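We use cookies to remember your settings and to measure readership. By continuing to browse, you accept their use.

Category: Reviews / Simulation and Safe Practice

Review: Kunano Bench, desktop simulation package for small manipulators

Prepared for the Brirnemthorpe Technical Centre by Clémence Arnaud, with test work by Eun-seong Tak
Jul 20, 2024

Purpose of the review

The Centre's code of practice for small manipulators requires that any new motion program be rehearsed in simulation before it is released to a physical cell. Until now the code has been silent on what counts as an adequate rehearsal. Kunano Bench was assessed against the draft wording of Section 4, which is expected to take effect in August, and this review should be read alongside that draft.

The package was installed on a standard laboratory workstation. A licence costs $969 per seat for the first year, and an educational rate applies to orders of 25 seats or more. Corkthorpe campus already holds a licence for the Ševčík offline programming suite, and comparisons are drawn with that product where both were tried.

Installation and documentation

Installation was uneventful. The manual is well organised and is written in plain language, although its chapter on joint limits refers the reader to an appendix that was missing from our copy. The supplier furnished the appendix on request. Colour settings, units and logging behaviour are all held in a single preferences file, and the Centre recommends that this file be placed under version control with the program itself.

Conformity with the draft code

Clause 4.2 of the draft requires that limits on joint speed and position be set by the supervisor and locked against alteration by the operator. Kunano Bench satisfies the clause in full. Attempts to exceed a locked limit are refused and entered in the log with the operator's name.

Clause 4.3 requires a record of every rehearsal. The log retains the most recent 2000 runs by default, after which the oldest entries are overwritten. This is not acceptable under the Centre's retention rules, and the automatic export must be switched on at installation. The Ševčík suite has no such ceiling, but its records are considerably harder to search.

Clause 4.4 concerns contact. A rehearsal must report any contact between the arm and the work surface, the workpiece or itself. Contact reporting is thorough, and the threshold can be adjusted for each body. We were less satisfied with the default threshold, which is generous for light workpieces and ought to be lowered before trainees are given access.

Clause 4.5 calls for the rehearsal to be inspected from more than one viewpoint. Saved views may be attached to the rehearsal record, as was done for the block exercise. 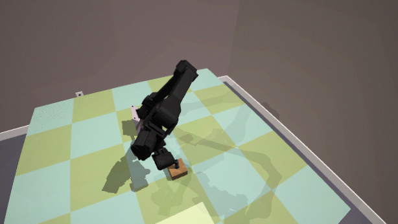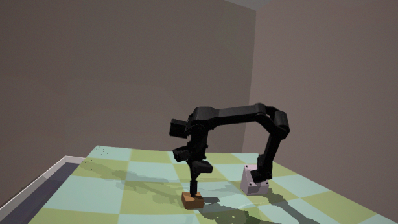
The draft does not specify how many repetitions make up a rehearsal. Our tests used 1000 runs of each program with small variations in the starting position of the workpiece, and the workstation completed these overnight. A smaller number may be sufficient for programs that differ only slightly from one already approved. The matter has been referred to the authors of the code.

Limitations

Surface friction is represented by a single value for each body. Cable drag is not modelled at all. Supervisors should therefore treat a satisfactory rehearsal as permission to begin supervised trials at reduced speed, and the sign-off sheet generated by the package should be amended to say so. Its present wording, "cleared for operation", goes further than the code allows.

Recommendation

Kunano Bench is recommended for use under Section 4, subject to the export setting, the lower contact threshold and the revised sign-off sheet. Existing Ševčík licences at Corkthorpe may be retained until they expire. Requests for seats should be directed to Eun-seong Tak, who will also supply the Centre's preferences file.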